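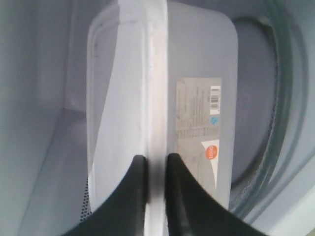
Packaging and Household Waste, Unit 4
Reading the plastic codes and planning a sorting study

In the last unit we looked at glass and paper. Now we come to plastics, which are more difficult for the household because many different materials look almost the same. Please read these notes before the exercise and bring your own list of packaging from home.

1. The codes

Most plastic packaging carries a small number inside a triangle. The number tells the type of resin. It does not tell that the item will be recycled in your town, and this is the most common mistake in student reports.

1 PET: drink bottles, some food trays
2 HDPE: milk bottles, detergent bottles
3 PVC: pipes, some films
4 LDPE: bags, soft lids
5 PP: food storage boxes, yogurt cups, caps
6 PS: disposable cups, foam trays
7 Other: everything else, also mixed layers

Polypropylene (code 5) is interesting for us because it is used both for packaging and for goods which people keep for years. A storage box and a yogurt cup can be of the same resin, but they enter the waste at very different times. In your tables keep these two groups apart.

2. Two towns

We compare Drunville and Kallow. Drunville collects all hard plastics in one bin. Kallow accepts only codes 1 and 2, and the rest goes to residual waste. The data come from the Netimik survey of March, in which 132 households in Drunville weighed their plastic for 10 days. For Kallow we have only nine households, so percentages from there should be used with much care. I would prefer that you give the plain numbers.

The average household in Drunville had 900 grams of plastic in this period. Remember that this is weight and not volume. Foam fills a bin quickly but weighs very little, and a thick box does the opposite. If your question is how often the truck must come, weight is the wrong measure.

3. Food remains

Frei, the sorting plant which serves both towns, asks that containers are empty. They do not have to be washed with hot water. A spoon or a quick rinse is enough. Lids should be taken off when they are made from another material than the box.

4. Exercise

Choose one room in your home. Write down each plastic item in it, the code if you find it, and if it is packaging or a lasting good. Where there is no code, write "none" and do not guess from the feeling of the material. Then compare what Drunville and Kallow would accept from your list, and explain the difference in one page.

Hand in the table together with the page. Handwritten tables are accepted if they can be read.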